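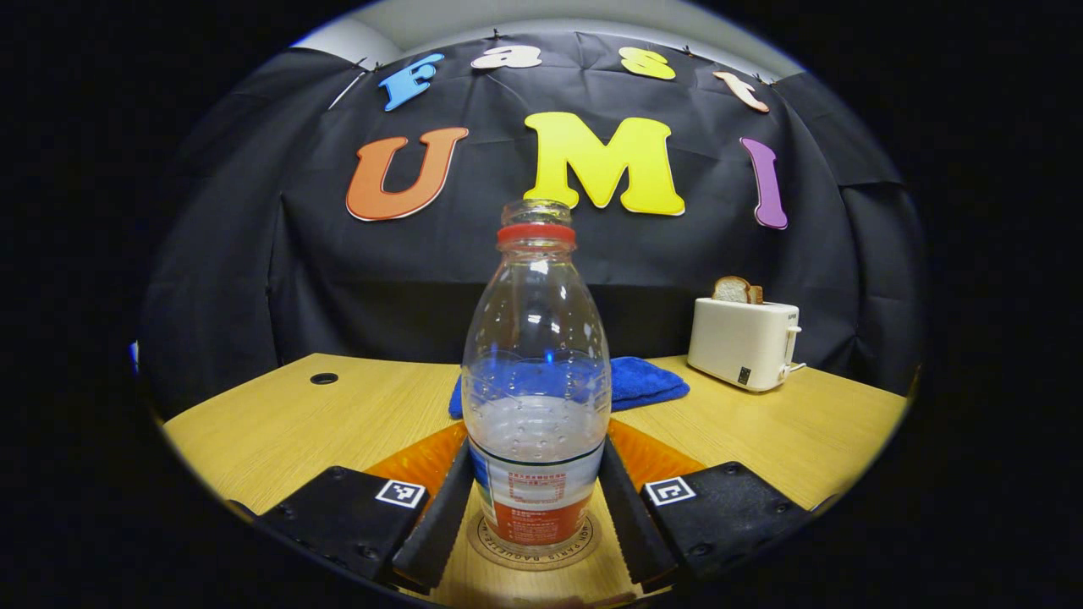 2 min read

Print | E-mail

The Fukcombe Gripper League is a student robotics competition based on the handling of household objects. Teams work with a two-finger gripper carried by hand, and the recordings made with it are later used to train a robot arm for the same task. The contest is held each November at Skirinden Technical College.

Format

Each team has 40 minutes at a table. Tasks are drawn from a published list and include picking up a drink bottle and setting it on a coaster, folding a towel, and taking bread out of a toaster. Clear plastic bottles are rated among the harder objects. In bottle tasks the fingers close on the lower body from both sides, and soft pads with serrated edges are permitted. Square black-and-white markers are fixed to the gripper mounts – one on each side – and must stay uncovered.

Scoring

A team may earn up to 324 points over 3 rounds. Dropped objects cost points, but a team may restart a task once per round.

Participation

The most recent contest drew 38 teams. The Moussa Cup goes to the overall winner, and the Ladow Prize is given for the best written report.

Last updated Jun 15, 2026

Contact | © Fukcombe Gripper League | Back to top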